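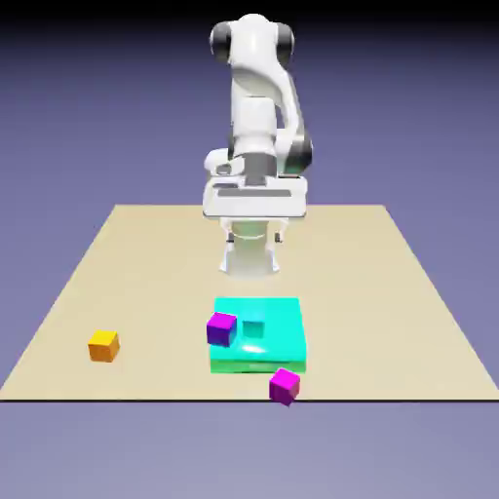
Figure 3. A state from the Jondier tabletop environment, gripper open. The small cyan cube and one magenta cube share the slab; the orange cube and the second magenta cube are on the table.

4. Collecting the Examples

4.1 Environment and tasks

All demonstrations were gathered in Jondier, our simulated tabletop. It contains one arm with a parallel gripper, a flat table, and a supply of colored blocks. The background is purple. We tried other colors and found no effect on anything except morale, so purple it remained.

Each of the 14 tasks is stated as a short written goal, such as "put the orange cube on the slab" or "clear the slab." A task is deliberately silent on order and on what to do with a block that is in the way. Our earlier goals were more precise, and the policies trained on them were excellent at following the instructions and hopeless at everything the instructions forgot to mention.

Starting states are sampled with few restrictions. Blocks may rest close to the table's edge, hang slightly over the side of the slab, or match the color of whatever they are sitting on (Figure 3 has all three). The cyan-on-cyan case was first reported to us as a bug. We kept it. A policy that sees only color images has to find that cube by its shading, and we would like to know early whether it can.

4.2 Demonstrators

We recruited 18 demonstrators, none of whom had driven a robot arm before. They worked through Sayegh, our browser interface, which maps a mouse and six keys to the motion of the hand. Each demonstrator got a practice period with no recording, then completed tasks in an order drawn at random.

We had planned to show a model solution for each task. In a pilot run the previous November, this produced a very tidy set of examples, all of them copies of the model solution. The present set was gathered without it. Demonstrators now disagree about nearly everything: some approach a cube from straight above, some sneak up on it from the side, and a determined minority push blocks where they want them and regard the gripper as decoration. Pushing is allowed if the goal is met.

4.3 Filtering

Collection yielded 1,610 demonstrations, frozen as of August 13, 2018. A demonstration is kept if the goal holds in the final state and no block has left the table. We do not remove slow ones. Nor do we remove those in which a block is dropped and picked up again, as these are our only source of examples of recovery, and people produce them with great generosity.

Long pauses are a different matter. A hand hanging motionless over the table may mean that the demonstrator is thinking, or has gone for coffee, and the log cannot tell these apart. An imitation learner treats both as advice. Our first policy, trained on unedited logs, learned to stop above the slab and stay there, with every appearance of deep thought. We now shorten any run of more than 50 identical states to a single state -- a crude rule, but it cured the problem.

4.4 What is stored

For every time step we store the rendered image, the joint angles, the gripper opening, and the command sent by the demonstrator. Block positions are stored as well but are withheld from the learner and used only for scoring. The Hasteser baseline (Section 5) is the one exception. It reads block positions directly and should be taken as an upper bound, though on two tasks it declined to behave like one. Clorkach, our main method, sees only images and the state of the arm.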